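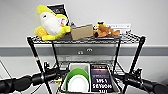 Skulelow shelf set - data card and notes

Two-arm recordings of putting things on, and taking things off, a wire utility cart. Built and recorded in a shared workshop in Prenasness by Erhan Güneş and Socorro Tamayo. This file covers what is in the folders, how the rig is put together, and what we know is wrong with it.

Status

Usable, still being added to. The folder layout has been fixed since September and we don't plan to change it again. If you have a copy from before that, delete it and fetch the new one, as the old joint files have the left and right arms swapped.

What is in it

The set has 80 episodes. Each one is a single attempt at a single task, from the arms leaving their rest position to the arms coming back to it. An episode folder holds:

head/ - frames from the camera above and between the arms
wrist_left/ and wrist_right/ - frames from the small cameras at the grippers
joints.csv - joint positions and gripper opening for both arms
task.txt - one line saying what the operator was asked to do
notes.txt - only there if something went wrong

Failed attempts are kept. They are marked "fail" in index.csv and we would ask you not to strip them out if you pass the set on.

Objects

All household things, brought from home. The soft toys (a plush banana and a brown plush dog) are the hardest for the grippers, as they squash and then spring back. The books are hard in a different way: they slide down flat when let go too early. Boxes are the easy ones. Plates are only ever moved while they are standing upright in a bin, as we never got a reliable grip on one lying flat.

Object names in task.txt are short and always the same: banana, dog, card_box, white_box, green_plate, white_plate, navy_book. Where two things could share a name, the task line says which side to take it from.

The rig

Two black arms, one either side of the cart, driven by a pair of smaller leader arms that the operator holds. The leader arms are printed from our own files, which are in hardware/. Print the gripper triggers solid. Everything else is fine at normal infill.

Power comes from one supply per arm. We tried running both from one and the left arm dropped out whenever the right one lifted anything heavy. Keep the cables on the outside of the arms and leave slack at the shoulder.

The recording program is called Radebe and lives in src/. It runs on an ordinary desktop machine with Linux. Start it with:

python radebe.py --out episodes --task "put the dog on the top shelf"

Press the pedal once to start and once to stop. Holding it down for two seconds throws the episode away.

Before each session

Switch on the arms and leave them for 10 minutes. Run check_zero.py. If it complains about a joint, move that joint to the stop by hand and run it again. Then look at all three camera views and wipe the wrist lenses. Most of our spoiled frames came from fingerprints.

Lock the cart if yours has wheels, or put something heavy behind it. A nudge from a gripper is enough to shift it, and after that the arms are reaching for where the shelf used to be.

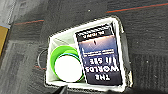 Wrist cameras

These look down past the gripper, so a fingertip often shows at the bottom of the view, black and out of focus. Leave it in. We cropped it out in an early version and the trained model got worse at judging when to close.

Exposure is fixed, not automatic. Pale things suffer for it: the white lid on the green container is close to pure white, and the small print on the book cover can't be read. The big title, THE WORLDS I SEE, comes out clearly, though often upside down depending on where the wrist is. Don't use this set for reading text.

Known problems

Head and wrist frames are not triggered together. The gap is usually small but it is not constant, so match them by the time column in index.csv and not by frame number.

The right gripper closes a little slower than the left. We have changed the servo and it made no difference.

A few task lines say "shelf" without saying which one. Socorro is working through them on Wednesday evenings.

Licence and contact

Free to use and share with credit to the Hultinberg bench, which is the name our group goes by. The printed parts are under the same terms. Questions and corrections go in the issue tracker, with the episode number in the title.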